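**From:** Benito Cantero
**To:** cirmont-data
**Date:** December 17, 2025
**Subject:** Re: [cirmont-data] Gear set: can we call it done?

Shinji Onishi wrote:

> All,
>
> The gear set now stands at 1,101 episodes, every one of them through Runolgate and labelled. I dropped 163 during checking, mostly for lost sync between the two arms, and those are already out of that total. The policy trained on the November cut gets the third gear onto its peg in nearly 70 per cent of tries on the Hirano table.
>
> I'd like to freeze the set, hand it to Pirodness and put the arms on the cable job after the break. Any objections? If I hear nothing I'll do it.
>
> Shinji

Hi Shinji, hi all,

Yes, an objection. Two or three, depending how you divide them up.

I'm not against freezing. Freezing is good, we never do it, and I'd like to stop getting mail about which cut is the real cut. What bothers me is the number at the front of your message. It's the sort of number that gets copied on to a slide and then treated as if it told you what is in the set. I spent most of Monday opening episodes at random and I came away thinking we have far fewer different examples than we have files.

The start state is the worst of it. Two gears up on the plate, one gear on the cloth, one bare peg, and then off we go. I kept opening files and kept finding the loose gear in more or less the same patch of cloth, on the left.

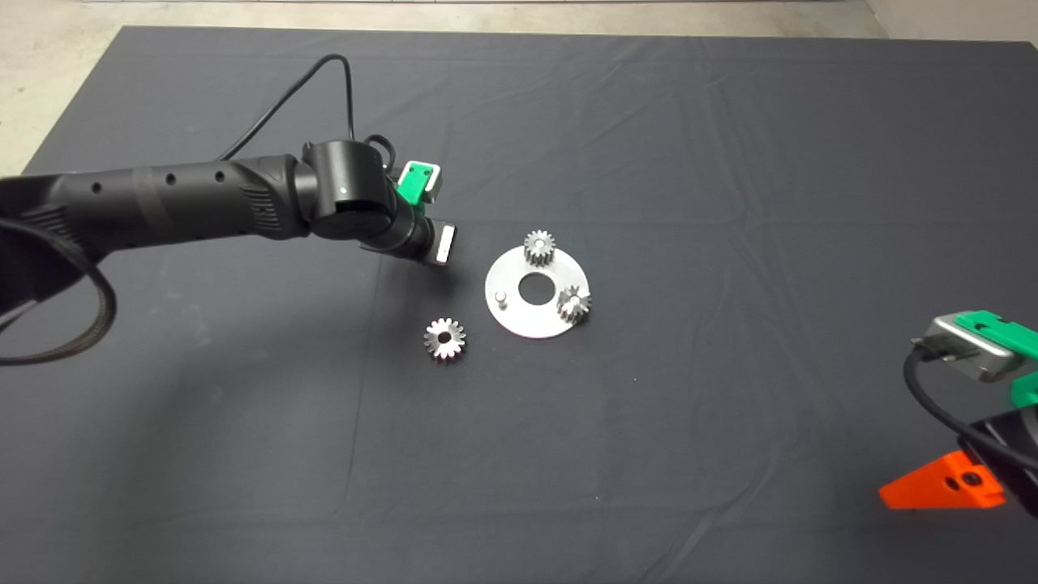 If you always begin from there, a policy can do well by learning one reach and one carry. It needn't look at the gear very hard. I'd want to see what your success figure does when somebody puts the gear down on the right, near the other arm, or moves the plate by the width of a hand. My guess is that it falls a long way, and I'd be glad to be wrong, but I don't see any test in the results folder that would tell us. The trials were all run by the people who had done the recording, on the same table, with the same habits about where things go.

I did try sorting by the `start_pose` field to see whether I was just being unlucky in what I picked. It's filled in with the same default for long stretches, so it told me nothing. Was that field ever meant to be written automatically? The notes on the wiki say yes and the files say no.

Then there is the second arm. The task sheet calls this a two-arm set and Pirodness will read it that way. In a good many of the episodes I opened, the right arm never does anything. It's switched on, its joint values are logged, and it stays where it was parked. I wouldn't throw those episodes away. I would stop calling them two-arm examples, or at least put a flag on them so the people training can leave them out or weight them down. 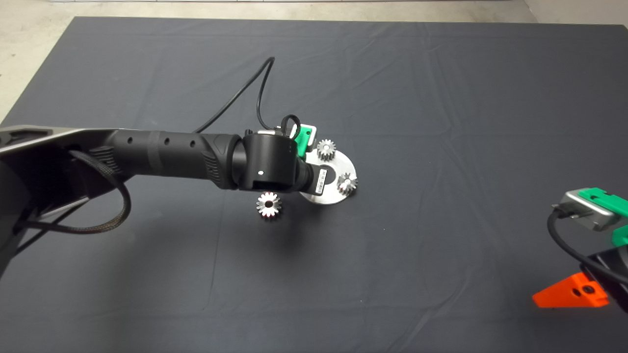 Shinji Onishi's view, when I put this to him in the chat yesterday, was that an arm keeping still is a lesson too: the policy has to learn when to leave the right arm alone, and it can't learn that from a set where both arms are always busy. He also said that the sheet asks for two arms on the table and makes no promise about two arms moving.

Fair enough on the sheet, I'd misremembered the wording. On the first part I'm not convinced. To learn when to hold still, you need cases on both sides of the line, and the moving side looks thin to me. A policy trained on this could learn "never use the right arm" and score exactly the same. I can't prove it has. Nobody can disprove it with the tests we've got either.

Now the wrist views, which I suspect will be the unpopular bit.

We log head and wrist for every episode and we count the wrist streams as part of what we're delivering. Please, before we freeze, would each of you open a few wrist files and watch them without the head view beside them? I found stretches with neither plate nor gear in them. The training code doesn't know that. It takes every stream as evidence about the task, and if what's in the stream is the hem of the cloth and the floor then that is what it will tie the action to.
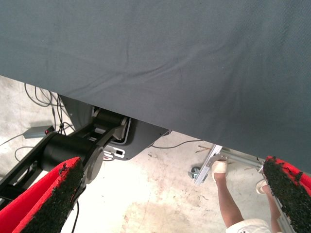 *Wrist view: both finger pads, the cloth above, and the floor past its edge.*

You could say a big enough model will learn to ignore it. I've heard that said about every flaw in every set I have ever worked on. Sometimes it was true. With a set this size and one table, I think it's just as likely to use the floor as a clue, since the cables and the frame are a steady thing to lock on to. Move the rig to another room and the clue goes away.

A person's feet also turn up in the wrist files. Again I don't mind that in itself. I do mind that there is no label for it. Runolgate has a `person_in_view` tick box and in the files I opened it was never ticked, including this one:

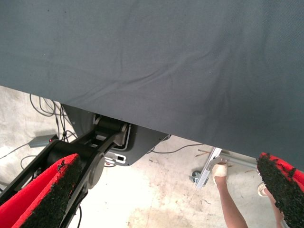 *Wrist view with a lower leg and sandals at bottom right.*

So either the checkers weren't looking at the wrist streams, or they were looking and thought the box meant something else. I'd like to know which, as it changes how much I trust the other boxes. If the wrist streams were skipped, then "checked" in Shinji's message means the head view was checked, and we should say so to Pirodness in those words.

What I'd ask for before a freeze:

- Eight hours on the table, spread over as many different operators as we can get, with the loose gear and the plate put down from a list of random positions drawn up beforehand. The operator doesn't get to choose.
- A flag for episodes where the right arm doesn't move. This can be done from the joint logs, no one has to watch anything.
- A second pass over the wrist streams for `person_in_view`, plus a new box for "neither plate nor gear visible". I'll take a share of it.
- A test run with shifted starts, done by someone who didn't record any of the set.

If the shifted test comes out close to your figure, I'll withdraw most of the above and you can freeze it that afternoon. If it drops badly, I'd sooner we found out than Pirodness did – they will move the plate, everyone moves the plate.

I can't do table time before the break but I can write the position list and the flag script. Shinji, could you hold off on pulling the arms for the cable job until we've at least had the shifted test? And could someone with Runolgate admin rights tell me whether adding a box means redoing the old labels or whether they carry over?

Benito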